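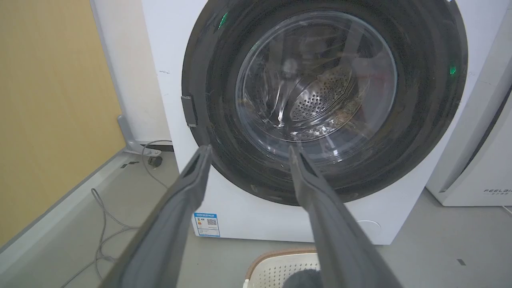
Issue 195, page 2

Laundry corner

OK, confession time: I wash everything I own and never once thought about washing the washer! Then I got a good look at the glass on my front loader this June (smudges, little specks, dust all over that black rim) and off I went for a cloth. Warm water, a drop of dish soap, wipe the glass inside and out, then go around the rim and dry it with an old T-shirt. The scuffs on the white front took more elbow grease and a couple of them are staying put, oh well. I leave the door open a crack between loads now, which my towels seem to like. Next up is the filter, and I'm a little scared of it. If you've got a good trick for lint, write in!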